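Talk notes, Bredden evening session, Iestyn P.
Slot is 35 min incl. questions. Do NOT run over again.

Start. Thank Sointu for the invite. Say who I am, infusion clinic, myasthenia gravis patients mostly. No company money. Have given 2 paid talks for other drugs, neither in this area, say it out loud anyway.

Opening question to room: who here has had a patient go home from the ER told it was tiredness? Hands. Wait for hands. Move on.

What MG is, quick. Antibodies hit the junction where nerve meets muscle. Signal goes out, muscle doesn't get it properly. Drooping lid, double vision, chewing gets hard halfway through a meal. Worse as the day goes on. That last bit is the clue people miss. Ask about 7 in the evening, not about now.

Bloods: AChR antibody first, then MuSK if negative. Some have neither. Negative test does not equal no disease, say that twice. Chest CT for the thymus.

Treatment ladder. Pyridostigmine, helps symptoms, does nothing to the antibodies. Steroids, slow up, slower down, warn about the dip in the first couple weeks. Steroid sparing agents take months, patients give up on them, tell them up front it's months. Thymectomy for the right people. IVIG or plasma exchange when it's going badly.

Then newer stuff. Complement blockers, FcRn blockers. Don't do the mechanism slide in full, it ate six minutes last time. One line each: complement blockers stop the damage at the junction, FcRn blockers make the body clear its antibodies faster. Meningococcal vaccine before complement blockers, ideally two weeks ahead. If can't wait, antibiotic cover. Somebody will ask about boosters, refer to local policy.
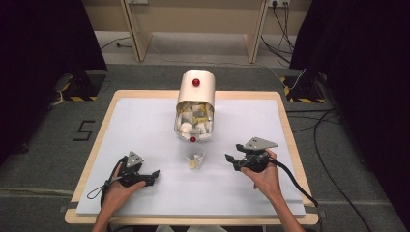 The registry. Tikkanen registry, 746 patients at last data cut. (Handout says 747, one was a duplicate, fix the handout. If not fixed, own up.) Sointu runs the data side so send hard questons her way. What we looked at: time from first symptom to first antibody test. Long tail. Eye-only patients waited longest, and plenty of them had been through new glasses first. Stress this is a registry, not a trial, people who sign up are not everybody.

Do not say "proves". Said it in February and got an email.

Case. Woman in her fifties, school cook, slurred speech at end of shift. Sent down the stroke pathway, scan clean, sent home. Three visits. Third time a junior doc asked her to count out loud to fifty and her voice went. Pause there. Antibody positive, started pyridostigmine, back at work part time. Details changed, say so.

Drugs to be careful with. Macrolides, fluoroquinolones, IV magnesium, beta blockers. Not an absolute ban on all of them but think first. Mention the wallet card. Bredden pharmacy has a stack, ask at the desk.

Crisis slide. Slow down here!! Oxygen sats stay normal until late. Look at vital capacity, neck strength, can they finish a sentence. If you're worried call ICU early, they would rather be called.

Trosent diary app, one slide, only if under 25 min. Patients log lids, chewing, breathing twice a day. Some love it, some stop in a week. Paper works fine too. Skip the Ziltard poster altogether, numbers aren't final and I dont have permission for the graph.

Likely questions:
Pregnancy - yes possible, plan it, involve neonatal team, newborn can be weak for a few weeks.
Exercise - yes, on good days, earlier in the day.
Flu shot - yes.
Diet - nothing solid. Softer food when chewing is bad.
Cost of the new infusions - varies by plan, clinic nurse handles prior auth, give her extension not mine.

Last slide is contact details. Leave it up. Water is behind the lectern. Clicker sticks, press hard.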